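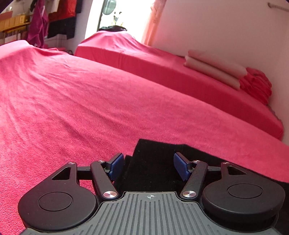
**Where is the best place to fold dark clothes at home?**

A bed is fine. It should be made flat, with a plain cover in a light or bright color, and it should be at about hip height so you don't have to bend much.

*Black fabric on the pinkish-red terry cloth.*

## Folding on the bed

Quyên Lương, updated 9/25/24

Most of the pages on this site are about closets and drawers. This one is about the step before that, when the clean clothes come into the bedroom and have to be sorted, folded and put somewhere. I fold on beds. I had a folding table for a while, a Karaki, and it was a good table, but it took up half the hallway and I gave it to my cousin in January.

Black clothes get their own page. They go in one load together, they get folded together, and they are the hardest to tell apart once they are in a stack. They also show everything. If you fold them on a cover that sheds, you will be brushing them again before you wear them.

### The surface

Terry cloth grips. A shirt laid on it stays where you put it, and you can pull one sleeve across without the whole thing sliding toward you. The drawback is loops and lint. A new terry blanket should be washed at least 2 times before you put anything black on it, and even then check the first piece when you lift it off.

A smooth sheet is cleaner but slippery. Pull it tight and tuck it in at the foot. Wrinkles in the sheet get in the way more than you would expect, especially with thin knits.

Color matters too. On a pink or red cover, the edges of a black piece are easy to see, and so is a hem that has folded under. On navy or charcoal I miss things, mostly socks.

### Thick and fuzzy pieces

Fleece, felt and brushed cotton don't hold a sharp crease. I stopped trying to make them match the T-shirts. Fold them fewer times, lay them flat at the bottom of the pile, and press down with both hands to get the air out. A roller helps before folding. I use the Zendano one with the washable sleeve. The paper kind works just as well, but 40 sheets go quickly if you have a cat.

### Long pieces

Sweatpants, long skirts and anything with a wide body should be laid across the bed, side to side. Smooth from the middle outward. The ends are where the trouble is – they bunch and curl, and if you fold over a curled end it makes a lump that stays in the drawer all week.

*A black piece lying long ways across the bright pink sheet, rumpled at the right end. There is another bed with a pink sheet behind.*
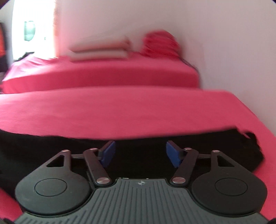

After smoothing, bring the two ends in to meet, then fold once more in the same direction. For pants, put one leg on top of the other first and line up the side seams. If the waistband is elastic, don't stretch it to make it lie straight. It will pull back and take the fold with it.

Waistbands go toward the wall in my drawers and the folded edge faces out. Some people do it the other way. Pick one and keep it, or the stack leans.

### Two beds

If the room has a second bed, use it for finished piles and keep the first one clear for folding. Before I did this I kept moving piles around to make space, and at least one always fell over. The finished side can be as simple as tops on the left, bottoms on the right, and anything that needs a button or a stitch at the foot.

With one bed, put the finished piles on the pillow end.

### Where it goes

The black pile goes into a Woreo drawer box, the low one with the open front. It holds about nine folded tops and four pairs of pants, depending on thickness. I had the tall version first and never saw the bottom half of it. The shelf above is from Kallamico and has taken the weight without sagging so far.

Heavy sweaters stay out of the box in winter and sit on the shelf, two high at the most. Off season they go under the bed in a zip bag with a label.

### Notes from readers

Page 261 of the old printed guide says to turn black clothes inside out for folding as well as washing. Several people wrote in to ask about that. I turn them right side out before folding now. It takes longer that evening and saves time in the morning.

One reader folds on a towel spread over the bed and then carries the towel to the closet with the pile on it. I tried this with T-shirts and it worked. With fleece the pile tipped over at the door.

Next gallery: sheets and pillowcases.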